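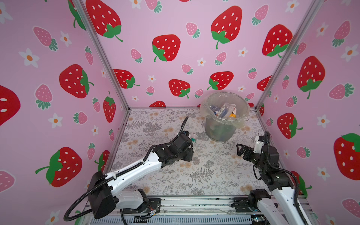

Can a well go dry and come back in the same week?

It can, if the water table is shallow and somebody uphill stops pumping, though Savvas Kontogiannis had been asked the question by three different neighbors before he thought to wonder who was doing the pumping.

He had lived in Cullton long enough to distrust a miracle. When the Arai well filled again, people walked up the road with jars. Nanami Arai let them. She stood by the pump in her late husband's coat and said the same thing to each of them, that she had gone out in the morning and the handle had pulled heavy.

"Heavy how?" Savvas asked.

"Like there was water in it."

"And the day before?"

"Like there wasn't."

He wrote that down. He had been a claims man for Rekton for most of his working life, and he still carried the pad. Rekton insured barns, mostly. In all that time he had met one fire that started the way the owner said it did, and he had his doubts about that one too.

The man selling the miracle was named Toshio Sakai. He had come in the first days of December with a bent brass rod and a card that said Temidau Water Finding, and he had charged Nanami 3220 dollars, half before and half after. He walked her field with his eyes shut. He stopped, the rod dipped, he told her to wait four days. She waited four days.

"You could have waited four days for free," Savvas told her.

"I'd been waiting since summer for free."

He didn't have an answer to that, so he went to look at the hill.

The hill belonged to Unnur Nørgaard, who kept sheep and did not like visitors. She met him at the gate with a dog named Fang. Fang was old and had very few teeth left, and leaned on Savvas's leg the whole time they talked.

"I hear you put in a new pump," he said.

"Two years ago."

"Running it lately?"

"What's it to you?"

He said it was nothing to him. He said he was curious when she had last shut it off. She looked down the slope at the Arai roof and scratched her neck.

"It broke," she said. "I had a man up to look at it. He said leave it off a while, the bearings were going. Didn't charge me a cent."

"Polite fellow? Brass rod in his truck?"

"I didn't look in his truck."

Savvas thanked her and walked back down. It was a good mile and he enjoyed all of it. By the time he reached the road he had the whole case lined up in his head the way he used to line them up for the office, with the weak part in the middle where a tired reader would miss it. The weak part was the pump. If Sakai had broken it, that was fraud. If it had broken on its own and he had just heard about it, that was only being quick.

He typed it up that night, two pages, dated 14/12/2025, and took it to Genji Hirano, who ran the county paper out of the room behind his sister's bakery. Genji read it standing.

"So he's a crook," Genji said.

"Probably."

"Can you prove he touched the pump?"

"No."

"Does she want her money back?"

Savvas hadn't asked. He drove over to ask. It was nearly dark and Nanami was filling a bucket, and she kept on filling it while he explained about the hill, the bearings, and the man who didn't charge. She listened to the end.

"So when Unnur fixes her pump," she said, "I lose the water."

"I'd expect so."

"Does Unnur know that?"

"I don't think she's ever thought about it."

Nanami set the bucket on the step and went in for her boots. She asked whether the dog bit. He told her it hadn't bitten him, which was as far as he would go, and she asked him to bring the two pages and hold the flashlight.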